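August 13, 2024

Sorting surface, continued from the last entry.

Started with the bin of mixed stuff that came back from Skoritz. It had been sitting under the bench since the move and everyone had been throwing things into it, so it was hand tools and toy bricks all in together, with a layer of dust and pencil shavings at the bottom. Tipped the lot onto an old sheet, shook it, vacuumed what was left. Bricks went through warm water with a little dish soap and dried overnight on a towel. Tools got wiped down with a rag and a drop of oil where there was rust. Two of them were past saving and went in the metal scrap.

Ginette wants the sort list done by use and not by size. I started by size, got a third of the way, and had to undo it. By use is better for finding things later, but it leaves you with a few pieces that belong nowhere. Those are in a jar marked ODD for now. If you know what the short hooked thing with the yellow handle is for, write it on the lid.

Wall prints are the second set from Zaugg. The first set came on a paper backing and bubbled at the corners within a week. This set is thicker and went on with spray adhesive, one light coat on each side, wait 2 minutes, then press from the middle outward. Beat held the top edge while I worked down. The picket fence lines up with the floor all the way along, and we were careful about that, because on the first set it drifted and you noticed it every time you looked. The awning took longer. The scallops have to meet at the corners or it looks like a mistake.

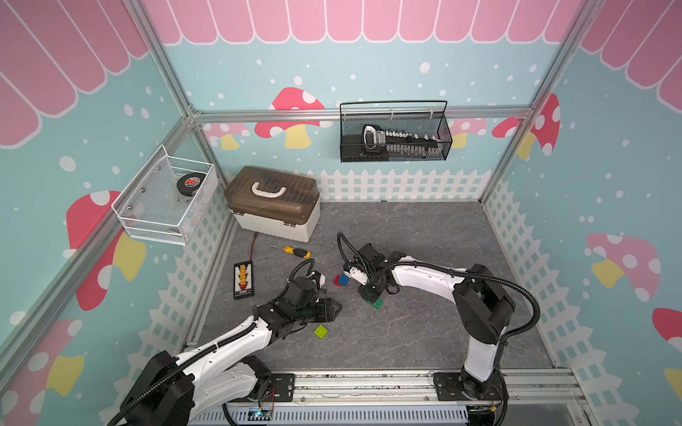 Beat Camenzind

The mushrooms were Ginette's pick. I was for plain gray. I will say that the pale blue is easier on the eyes than the white we had, and small things are easier to find against it when you are looking for something you dropped. The marble floor is a different story. It looks good but the veins are close to the color of a lot of the metal tools, and in the late afternoon I lose the thin ones completely. Might try a plain mat for the small parts and keep the marble for everything else. Briltell sells one by the yard. Have asked for a sample, no answer yet.

Basket notes. The white one is on the left wall, screwed straight in. First attempt at the screws was too short and it sagged as soon as there was any weight in it. Longer ones are holding. Do not hang anything from the bottom edge of it, the wire is thin there. The black mesh basket is for hand tools only. Please stop putting pens in it.

Budget so far, for when Ginette asks: the limit is 3000 for the whole corner and 1000 of that has gone on the prints, both sets. The first set was not refunded. I have the emails with Zaugg in the folder if anyone wants to take it up with them again, I am done with it.

Did a timed sort in the afternoon, by hand, everything scattered on the floor and put back by use. 27 minutes. Slower than I wanted. Most of it went on the bricks, which I was also splitting by color without having decided to. Next time all colors together, then split afterward if there is a reason to.

Things noticed while doing it:

Small screwdrivers roll. They end up against the fence and then you are picking them up with your fingernails.

Bricks that are stuck together should be pulled apart before they go back. I found a lump of them in with the wrenches.

The Darkusov labels do not stick to mesh. Tied a card on with string, looks rough but stays put.

To do: second coat on the underside of the shelf, ask about the mat again, wipe the aluminum bars (fingerprints everywhere after the gluing), find the missing lid for the brick tub. Ginette has the label maker and says it needs tape.

Leftover print is rolled up behind the door. There is enough to patch one corner. Keep it dry.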